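Urnness Kitchen Library
A thread on borrowing, returns and the changes that take effect in July. (1/13)

The Kitchen Library lends cooking and baking equipment to residents of Urnness and Lamness. Membership remains free of charge. Proof of address is required when joining and again whenever a member moves house. (2/13)

Demand has grown considerably. The Library recorded 4,000 loans over the past year, against 800 in its first. Preserving pans, large stockpots and cake tins account for the greater part of the increase. (3/13)

From July, the standard loan period will be extended from one week to two. Members told us that a single week left too little time to plan a family meal, cook it and return the equipment clean. (4/13)

Preserving pans are the exception. They will stay on a one-week loan until the end of the soft fruit season, and may not be renewed while another member is waiting. (5/13)

Reservations may be made up to 60 days ahead. Members organising weddings, funerals or street parties are asked to write to Marietjie Mofokeng, Lending Manager, before reserving more than six items of the same kind. (6/13)

Returns will be accepted at the Holteo Road entrance only. The side door on Khumalo Street is closed for repairs to the step, and items must not be left outside it. Two casserole lids were lost in this way during the spring. (7/13)

All equipment should come back washed and fully dry. Cast iron should be wiped with a little oil and should never be put in a dishwasher. Members who are unsure how to care for an item may ask at the desk when they collect it. (8/13)

Damage should be reported at the time of return. No charge is made for ordinary wear - scratches, faded handles, small marks on enamel. A charge may be made where an electrical item has been opened or altered. (9/13)

The Library is grateful for the 144 items donated since the last notice. We are now well supplied with mixing bowls, wooden spoons and fondue sets, and cannot take any more of these for the present. (10/13)

We would welcome jam funnels, large colanders, slotted spatulas and kitchen scales in working order. Non-stick pans can be accepted only if the coating is sound. Knives must be wrapped and handed to a member of staff. (11/13)

Riaan Kruger will continue to run the knife sharpening sessions, which start at 6pm and are open to non-members. Places are limited and should be booked at the desk. Participants may bring up to three knives each. Serrated blades cannot be sharpened. (12/13)

The revised lending terms will be available in print at the desk and can be sent by post on request. Comments on the new loan period are welcome until the end of July and may be left in reply to this thread. (13/13) 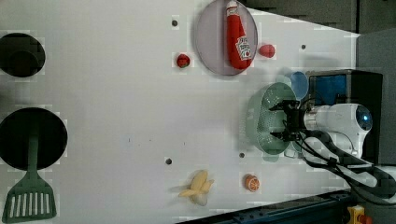
Written comments may also be handed in at the Holteo Road entrance during opening hours. Members who would like a reply should include a telephone number or postal address.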